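The Man Who Keeps Other People's Pockets

Print this page | E-mail this article

Domingo Pereyra has run the lost-property office at the Ukport ferry terminal long enough to have opinions about umbrellas. He thinks people buy them in order to be rid of them.

"You hand one back and they look at it like an old boyfriend," he says.

The office is a windowless room behind the ticket hall, open until six. Pereyra works at a counter with a brass bell on it, which he asks visitors not to ring. When I arrive he is writing a label for a single ski boot. It came off the Derkent boat, he tells me, and Derkent is flat.

He took the job after his knees gave out on the car deck. His predecessor, Barry Haslam, left him a ledger and a kettle. The ledger was in pencil and much of it said "bag." Pereyra spent his first winter working out which bag.

"Barry was a fine man," he says. "He just didn't believe in adjectives."

Under Pereyra, adjectives have flourished. Last year's ledger has 839 entries, and he reads me a few with the air of a man at his own book launch. Glove, left, smells of oranges. Trumpet mouthpiece, dented. Wedding speech, four pages, not very good. He read all of it? "I had to find out whose wedding it was."

Small things are the worst of it. Keys get claimed. Phones get claimed within the hour, often by someone out of breath. Lighters, combs and reading glasses don't, and the rules say he must hold each of them for 38 days just the same.

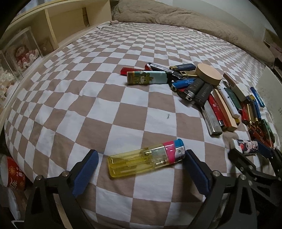 Reading time: 2 minutes

"A lighter has no owner," Pereyra says. "It has a series of people who are holding it."

He doesn't smoke. His wife, he says, has asked him to stop talking about lighters at dinner.

I ask about the boot. He thinks its owner will come, probably in October, when people start looking in their closets. The longest anyone has waited was 20 years: a passenger named Mitra Sadeghi walked in and asked for a blue cardigan she had left on the upper deck as a student. He didn't have it. She seemed relieved, and stayed for tea.

The terminal's new manager, Brendan Dunne, would like to put the whole business online, with photographs and a search box. Pereyra has seen the demonstration. He typed in "umbrella, black" and went to get his lunch.

"It was still thinking when I came back," he says. "I sympathized."

He has agreed to try it for two months, on the understanding that he may keep the ledger. He has also bought a new box of pencils, out of his own pocket.

At ten to six the bell rings. A man wants to know if anyone has turned in a hat. Pereyra puts down the boot and asks him what kind.

"Just a hat," says the man.

Pereyra closes his eyes for a moment, then reaches for the ledger.

Print this page | E-mail this article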